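Plundimholm > About Us > The Gripper Comparison Laboratory

The Gripper Comparison Laboratory at Plundimholm was established to give manufacturers a fair basis for choosing robot hands, cameras and controllers. Each product is tested on the same bench, with the same mixed items and the same written procedure.

A full comparison consists of 144 picks per gripper. Results are issued to the client in one report – failed picks included. The laboratory has completed 1137 test runs to date, of which 366 concerned two-finger grippers. Jomar Villanueva directs the program and approves every report before release.

Bin picking remains our principal field. A KUKA arm with a two-finger metal gripper works over a gray metal bin holding small items of unlike shape, among them a round hairbrush and a yellow toy block.
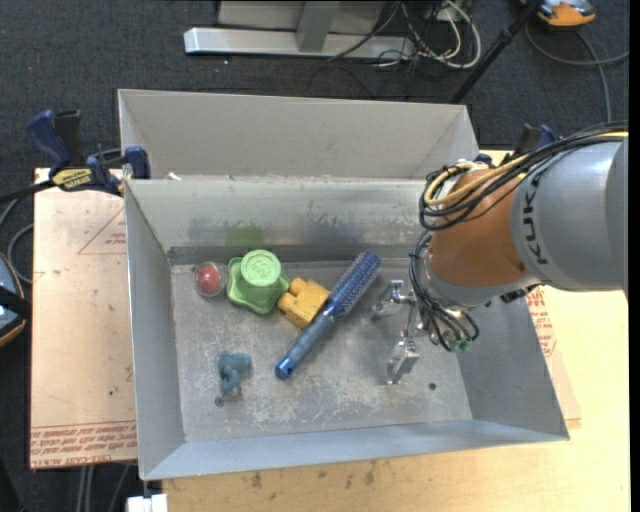
Rodel Calimlim writes that the Hultov report changed his order: the cheaper fingers held soft items better, and he would not have tried them otherwise.

Inquiries regarding test dates may be sent to the laboratory office.

Related
Hultov and Lougher Grippers Compared
Derex Controller Trials
Our Test Procedure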